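storkenance-bench list
Subject: Re: [bench] Penness: are we ready to let it do the socket?

On November 10, 2019, the Penness build group wrote:

> Hi all,
>
> Good session on the arm cell. The new fixture tray is printed and on the
> table to the left of the tower, and Multusel now runs the whole
> sequence from one file instead of the pile of scripts we had in
> September. We think the cell is ready to try a full swap: pick the
> processor out of the tray, set it in the socket, close the lever, then
> move on to the drive side and deal with the cables.
>
> We would like to ask the workshop for 1652 dollars from next year's
> shared budget. That covers a second set of fingertips from Pascu, a
> spare wrist plate, and enough scrap towers to practice on. Once it works
> we could refurbish donated desktops for the schools with hardly any
> hands-on time. Our guess is 20 minutes a machine.
>
> Any objections before we put this on the agenda?

Yes, a few objections. I have spent enough evenings next to that table to have opinions, and I would sooner write them down now than mutter them at the meeting.

First, the 20 minutes. Where does that come from? I went through the Penness log and there is no timed run in it. There are times for single moves, and somebody has added them up. Adding up single moves leaves out the part where you stop everything and work out why the arm has parked itself over the power supply. My own time for opening a tower of this kind, changing the drives and closing it again is shorter than your guess, and all I need is a screwdriver and a clear bench.

Second, the cables. Everybody talks about the socket when the cables are what I worry about. A socket stays put. It's in the same spot on the board every time, and if the case is square to the table you can measure it once and be done. The black bundle next to the drive cage is in a different shape each time anyone breathes on it. Closing a gripper on "a cable" in there means closing it on whichever cable came to the top. I have yet to hear how Multusel decides which one that is. If the answer is that we dress the bundle by hand before each run, please put that in the hands-on time.
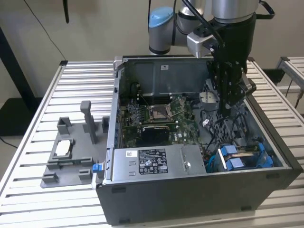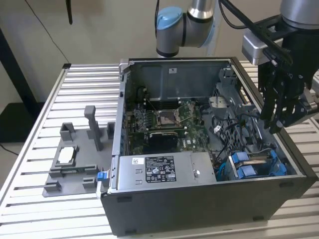 Alina Bucur
Bench lead, Storkenance shared workshop

You can see what I mean about the room to work in. The drive cage is on one side, the board on the other, and the loop of black cable runs through the gap between them with that little white connector in among it. The gripper is a bulky thing to send into a space like that. In the second one it's still above the case, and even there I would want to know what the fingers clear on the way down and what they clear on the way back up. It's the way back up that bothers me. A finger that catches under a loop will pull, and what it pulls on is soldered to something.

Third, the tray. I like the tray. Whoever drew it did a nice job with the pockets and the raised posts, and I'd be happy to see more of our fixtures made that way. But the tray locates the part. What locates the tower? It's a steel box lying on its side on aluminum slats, and I couldn't find a clamp or an end stop in any of the Penness drawings. If the tower shifts by the width of a pin, your measured socket position is wrong and the program won't know it. Bolt a corner stop to the slats. We have offcuts of extrusion in the bin under the saw, and it would cost you an hour. I would want that done before one dollar of the 1652 gets spent.

Fourth, the blue drive caddies. They were designed for people with thumbs. You squeeze and slide, and there's a knack to it that varies with how worn the plastic is. Has anyone tried this with the gripper? The log says "drive side: to do." That is fine as a to-do, but then please don't tell the schools about refurbished machines yet. The drives are most of what the schools are asking for.

Fifth, the schools themselves. The message says "donated desktops" as though they all came from one box. What we get is whatever people clear out of a closet. The one on the table happens to be a Dell, with its own board layout and its own drive cage. The next will be something else with the power supply in another corner. How much of the Multusel file has to be rewritten for a new case? If the honest figure is "most of it," then the arms pay off only when we get a pile of identical towers, and I can't remember that ever happening here.

None of this means stop. I voted for the table and I would again. People have learned a lot on it, me included – I didn't know the first thing about tool offsets a year ago. If the pitch were "we want to keep learning and we need parts," I'd sign it tonight. The pitch is that it saves labor, so I'm asking about labor.

What would change my mind:

– 3 full runs in a row on the same tower, socket step only, hands off from start to finish, with the clock running and somebody outside the group writing down the times.

– The same again after the tower has been lifted off the table and put back. No touching up the positions in between.

– One attempt at the cable bundle, filmed, on a board we don't mind killing. I don't care if it fails. I want to see how it fails.

– A split budget. Take 100 dollars now for a corner stop and some dead boards, and come back for the rest when the runs are logged.

On the Pascu fingertips: do you know they're the problem? The message doesn't say what is wrong with the present set. If they slip, on what? A processor wants holding by its edges and a cable wants something soft, and I have my doubts that one replacement set does both. A sketch of the fingertip next to the part would settle that quicker than another thread.

And could whoever keeps the log please write down the bad runs too. At the moment it goes straight from "set up tray" to "good session" and there must be something in between.

I'm at the bench most evenings and will hold the stopwatch if you want me to.

Alina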